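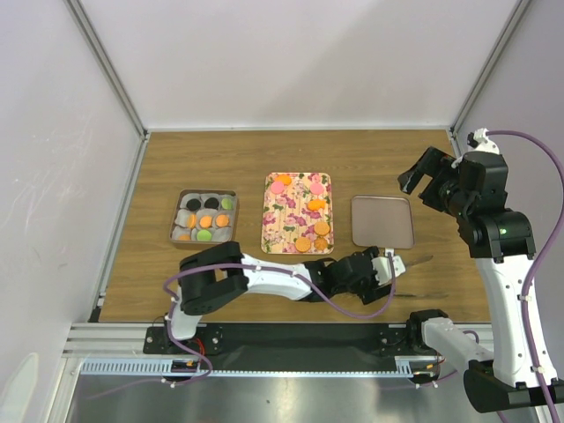

What was the hardest part of building a two-armed cell in a shared workshop?

The front rail. Everything bolts to it, and we mounted it twice before it sat level.

Silvana Arruda began the build in March with Wagner Sales, on a bench they rent at Prado. The arms cost more than the rest together, she said, and the first invoice came to 2777.

"We cut the walls ourselves," Arruda said. "Wagner wanted them clear. I wanted white, and I was paying."

Sales handles the wiring. He ties the cables loosely along the links — a tight one pulled out of its connector at 50 percent speed.

"At 60 it's worse," he said. "So we stay at 50 for now."

Arruda still has a spare gripper to fit, and the cable tray needs a cover.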